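3.2 Why people hang on to old desktops

I came to this question through my own closet, so bear with me. Sieglinde Hamann and I mailed a survey to households in Civodau in July, and 115 wrote back. Most had at least one computer they never switched on.
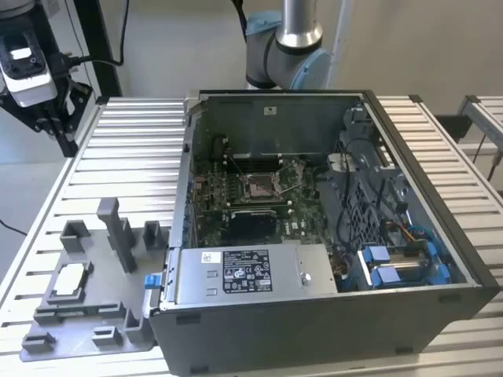
Figure 4. Desktop tower with the side panel off and the CPU socket empty.

The reason we heard most was old photos – people worry about losing them. Guilt over the price came next, and I know that feeling well.
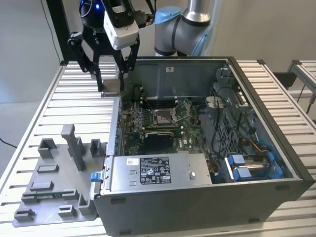

3.3 Asking about repair

We then called 13 of the households and let them talk. I loved these calls! One man in Pereyra kept me on the phone for 106 minutes (mostly about his first modem).

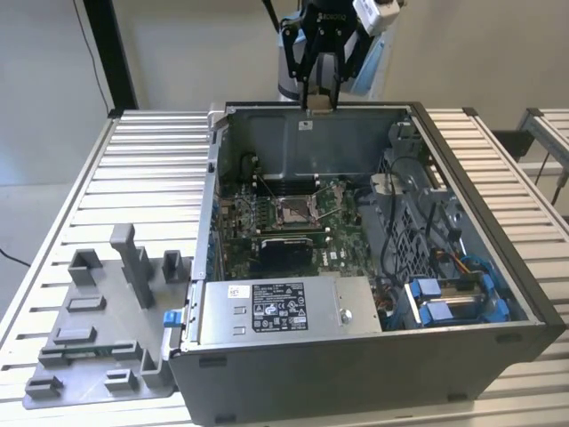
Would a free drop-off day change anything?
Most callers said they'd go if someone helped them copy their files first.

I'd still like to ask renters the same thing, as they move more often and have less room for boxes.
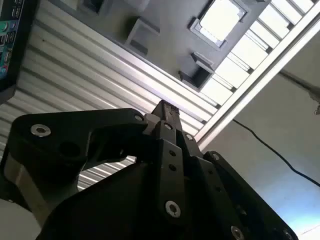
Figure 5. Black plates and linkages, with a corrugated metal panel beyond.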